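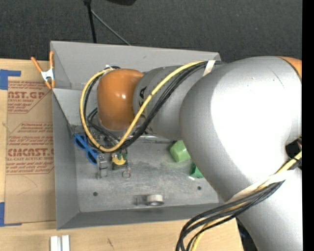 4. Institutional Balances and Re-enrollment

4.1 Setting

The analysis uses student account records from Plosham Technical College, a two-year public institution that bills by the term. Plosham offers certificates and associate degrees in 14 program areas, including nursing support, bookkeeping, welding, and industrial automation (Figure 2: robot arm over an open metal bin). Tuition per credit is the same in every area. Lab and materials fees are not, and they account for most of the difference in what two full-time students owe in the same term.

We study institutional balances only. An institutional balance is money owed directly to the college after grants, loans, and payments have posted to the account. It does not appear in federal loan data and is not covered by federal repayment or forgiveness rules. Earlier work on student debt has mostly left such balances out, in part because colleges record them in different ways and have had little reason to release them.

4.2 Hold policy

Before the change studied here, the college placed a registration hold on any account with an unpaid balance at the close of the term. The hold blocked registration and also blocked release of a transcript. Under the revised policy, a balance of $306 or less no longer triggers a hold, and the amount is carried forward to the next bill. Larger balances are treated as before. The threshold was set by the business office to match the standard part-time fee package and was not chosen with enrollment in mind. Students were told of the new rule by letter in January, after the fall term had closed and before late registration ended.

Two features of the policy matter for estimation. First, fall balances were already fixed when the rule was announced, so students could not pay down an account in the fall in order to fall under the line. Second, a student could still make a payment during late registration and cross the line from above. We therefore assign treatment by the balance at the close of the fall term -- the amount printed in the letter -- and treat later payments as an outcome.

4.3 Sample

Account records were exported from Irketti, the billing system in use at the college for the whole period, and matched to registration files by student number. We dropped students who completed a credential in the fall, students whose bill was paid by an employer under contract, and accounts in dispute. The remaining sample within the estimation window contains 220 students. This is a small sample, and it limits what can be said about differences between program areas. Results by program are not reported.

Matching was checked by hand by the second author (Tapia). Where the two files disagreed on enrollment status, the registration file was used.

4.4 Estimation

The main outcome is registration for at least one credit in the following spring term. We compare students just below the threshold with students just above it, using a local linear specification with separate slopes on each side. Controls are age, credits earned before the fall term, Pell receipt, and an indicator for full-time status. Standard errors are robust to heteroskedasticity. The bandwidth was selected before outcomes were examined, and alternative bandwidths are given in the appendix.

The design identifies an effect at the threshold. It says little about students who owe much more, whose reasons for leaving may have nothing to do with a hold. It also cannot separate the registration hold from the transcript hold, as both were lifted together. A student who wished to transfer to Serkeo, the nearest four-year campus, would have been helped by the second and not by the first. Transfers are counted as non-registrants in the main specification and as registrants in a secondary one.

4.5 Threats to validity

One concern is that staff used discretion. Interviews conducted by Thaler with the business office indicate that holds were applied by a batch process and that manual releases required a signed form. Forms on file were coded, and accounts with a manual release are kept in the sample under their original assignment. The estimates are thus intent-to-treat.

A second concern is other aid tied to the same amount. The Ivanov emergency grant, paid from a private gift to the college, uses unmet need and not account balance to set eligibility, and its award list shows no break at the threshold. We found no other program at the college that refers to the figure.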